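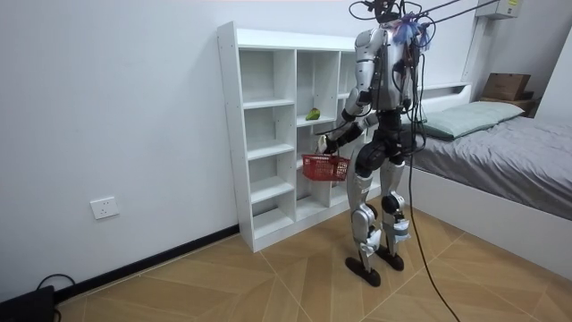

Hinata Takagi
Columnist and former pharmacy buyer

My mother takes a blood pressure pill that has been four different colors in the past year. It went from white to pink, then a kind of dusty yellow, and in April it came back white again but oval. Same drug, same dose, same little orange bottle from the same counter at Jidemmont. She called me at 6 a.m. to ask if someone had made a mistake (no one had), and I've been stewing about it ever since.

I spent 19 years buying generics for a regional chain, so I know exactly why this happens. The buyer gets a better price on a lot from one maker, the old stock runs out, and the new one goes on the shelf. I did it myself, all the time! I once switched a whole product line over a difference that came to $300 a month across every store we had, and I was pretty pleased with myself that afternoon.

What I never did was think about the person opening the bottle. My mother sorts her pills by color. So does my neighbor, so does my uncle, and I'd bet a good many of you do too. They'll tell you "the pink one is for my heart" and they've never once read the name printed on the label, which is long and full of y's anyway. Change the pink one and you've wiped out their whole system overnight.

I can hear my old colleagues at Ollance groaning. They'll say there's already a sticker for this, the one that says your medicine may look different. Sure there is. It's the size of a postage stamp, and it goes on the bag, and the bag goes in the trash before anybody's got their coat off.

So I'd like two things, and I don't think either one is crazy. First, let people opt to stay with one maker when the price gap is small. Aoki, the two-store place near my sister, keeps a handwritten list of customers who want this, and the owner told me it has 1,271 names on it. She orders a little extra for them and grumbles a bit, and that's the entire program. Second, when a switch does have to happen, say it out loud at the counter. "This one's yellow now, it's the same thing." It takes five seconds.

Would it cost money? Some, yes. I ran a pilot like it at the Skuvside branch years ago with 1,000 bottles set aside, and we threw some out at the end, and my boss was not thrilled. But the phone calls dropped off so much that the pharmacist there asked me to keep it going. I didn't, because the budget year ended and I had other things on my desk. I still feel bad about that one.

My mother, meanwhile, has taped one of each color to an index card on the fridge.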